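About us

Brindutine is a small team teaching robot hands to cope with real kitchens. We started out with one hand, a borrowed sink and a long list of washing-up jobs, and we still get excited when a new kitchen comes on the books!

What we make is examples. A learning system can't be told how to pick up a rack or hang a pot by its handle, at least not in any way that survives a second kitchen. It has to see the job done, many times, in many places, by a hand like the one it will be using. So we do the job, over and over, and keep what the wrist camera and the joints record along the way. One go from reach to release is an episode, and our kitchen set, Muka, now holds 2,066 of them. Almost 700 came from sinks and the wall space behind them, which we love for the sheer variety (handles, hooks, cloths, boards, everything hanging at its own height).

We work from 4 kitchens, all with people cooking in them the rest of the week. We don't tidy up first. If a towel is in the way, the towel stays, and the operator works round it.

Each operator does a seven-episode block and then swaps out. Tired people make lazy reaches, and lazy reaches end up in the data. Fumbles are kept too, with their own label, so a model can learn what a slipping grip looks like from the wrist. On Friday afternoons we sit down with tea and go through the week's episodes together, arguing happily over where a grasp really begins.

Coste is our labelling tool, written in-house and a bit rough round the edges. Flerngate is the newer project: the same method with bathroom fittings and laundry. We've only just begun and the sock episodes are a riot.

If you run a kitchen and could spare it for a morning, or you'd like to try Muka on your own hand, please write to us. We answer everything, usually by lunchtime.
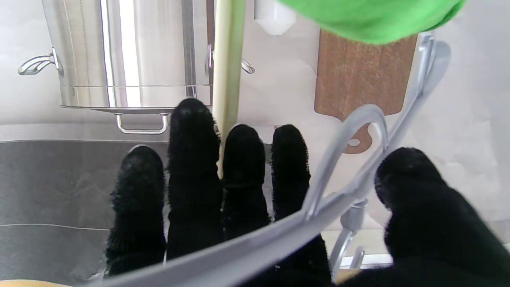
Reader comment from mugwort_lane: We used the sink episodes from Muka on our own hand over the winter and the fumbles were the most useful part by far. Could you put the operator swaps in the notes as well? We'd like to see how much style changes from one person to the next.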